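Kitchen and workshop tips from the robot club table

I look after the kit for our robotics club in Sultcombe, and since I spend most of my evenings wiping, sorting and taping things down, this page has ended up with as much housekeeping on it as robotics. The students are building towards the Selden, our regional contest, where a pair of arms has to clear and lay a table of ordinary household things. So we need a table, we need a lot of household things, and all of it has to be kept in some kind of order by a group who would happily live knee-deep in crisp crumbs.

Most of what follows works just as well in a kitchen or a garage. Skip the robot bits if you came for the steel polish!

Keeping a stainless table clean

Brushed stainless is lovely stuff to work on, but it shows every fingerprint. Warm water with a drop of washing-up liquid, a soft cloth, then a dry one straight after. Always go with the grain. If you go round in circles you get smears that you'll only notice when the lights are on and everyone has sat down.

For sticky rings under drinks bottles, lay a damp cloth over the ring and go and do something else for 8 minutes. It lifts off with no scrubbing at all. No wire wool, please, and no cream cleaner unless you fancy looking at the scratches for ever more. A tiny dab of baby oil on a dry cloth brings the sheen up nicely, but not on a robot night – bottles skate about on it like anything and the grippers can't get a decent hold.

Crumbs and white flecks turn up from nowhere. I keep a cheap pastry brush in the drawer for them and it beats a cloth every time.

Shine, and what to do about it

A shiny top bounces the ceiling lights straight back at the cameras, and the students lost a good part of February to it. The software kept finding "objects" that were only bright streaks. We tried a tablecloth (it rucked up), then greaseproof paper (worse), then a matt vinyl sheet from a shelf-lining roll, which was fine until the corners curled. In the end they decided to leave the steel bare and practise with the glare, as the contest tables are steel too. They turn the table a few degrees now and then so that the streaks fall somewhere new, and they've learnt far more that way.

If you're photographing anything on a shiny worktop at home, jam or cakes or things to sell, try moving the worktop or yourself before you go buying lamps. A white pillowcase hung over a clothes airer beside the window does wonders.

Things to save from the recycling

People ask what props we use, and the answer is whatever comes out of somebody's kitchen. I have a box under the sink at home and it fills itself. The good ones:

Crisp tubes with plastic lids. My absolute favourite. They stand up, they roll, they're bright, and they don't mind being dropped. Wipe the inside with a barely damp cloth and leave the lid off overnight or it will smell of paprika until Christmas. For the club we tape the lid on and weight some of them with dry rice in a freezer bag. At home they're just right for spaghetti, knitting needles and long drill bits.

Drinks bottles, big and small. Clear ones are terribly hard for a camera to see, which is exactly why you want some. Leave a bit of coloured drink in one and compare how the arms get on with it. Do check the cap is tight, and then check it again.

Clear plastic trays and lids from shop-bought salads and cakes. Same trouble as the bottles, only flatter, and the thin ones crumple when squeezed. Wash them in cool water as hot water warps them. In the workshop they make good parts trays, and you can see at once what you've lost.

Small vases with a fake flower. A real stem wilts halfway through the evening. Bits of greenery do come off the fake ones, so a blob of hot glue where the leaf meets the stem saves you picking sprigs off the table.

Folded card. Any stiff card creased down the middle will stand up on its own. Run the back of a spoon down the fold first and you'll get a nice sharp edge.

Small round fruit. Cheap, cheerful, and always on the floor. Eat them at the end or they'll go in somebody's bag and be found weeks later.

I would leave out anything made of thin glass, and anything you'd be cross to lose. One of my better egg cups went the way of all things during a demonstration.

A box with a list in the lid

We used to lose props constantly. Now there's a list glued inside the lid of the box and everything on it has a place, and whoever packs up ticks it off. We have 53 props at the moment. I do the same with my Christmas baking cutters and I can't think why I didn't start years ago. Pencil, mind you, so you can rub out the things that break.

Cables on carpet

Tape is the obvious thing and I'd avoid it. Ordinary parcel tape pulls the fibres up and leaves a gummy line that collects fluff. Hook-and-loop strip sold for carpets is better: the rough side grips the pile by itself and lifts away clean. Where a cable goes past a table leg, fasten it to the leg with a reusable tie, low down, and keep the slack under the table where no feet go. Ours still creeps out in the course of an evening, so somebody walks round and tucks it back.

If you've already got tape gum on a carpet, try an ice cube in a sandwich bag, then scrape with an old loyalty card. Works on chewing gum too.

Clips on the table edge

A small clip on the edge of a table is handy for all sorts, in our case mostly leads, at home the recipe I'm following. Put a scrap of felt or old inner tube between clip and steel and it won't mark.

Gripper pads, and jar lids

The rubbery pads on the fingers get greasy, especially after crisp tubes, and then everything slips. We wipe them with a cloth wrung out in soapy water between runs and let them dry properly. The students named their setup Zesteletti (don't ask me, there was a vote) and its pads have now managed more than 2,000 grabs, with one change. The replacement set came from Bozsik, the little rubber and gasket shop by the station, where they'll cut you a piece of sheet to any size for pocket money. I bought an extra square for the kitchen drawer and it opens stubborn jars a treat.

Rules for the table when the arms are live

Hair back, sleeves up, lanyards off. One person has the stop button and does nothing else. Hands stay off the tabletop until the arms have parked, even if the fruit is rolling away. Let it roll! Shoes with closed toes, as weighted tubes do fall. And stop after 45 minutes for a break, because that's when the silly mistakes begin – the same goes for wallpapering, by the way.

Packing away

Props first, then the brush, then the wet cloth, then the dry. Bottles go in the box upright with their caps checked. Look under the table and by the legs before you fold anything or switch the lights off. I've had a vacuum cleaner swallow a bottle cap and it made a dreadful noise.

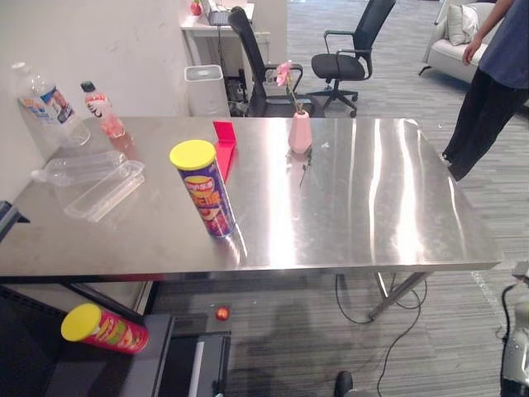
Page last changed: 22/04/2022

Crisp tubes, two flavours' worth of colour, and a pink drink in with the clear bottle. More tubes are always welcome if you have any, with their lids on please.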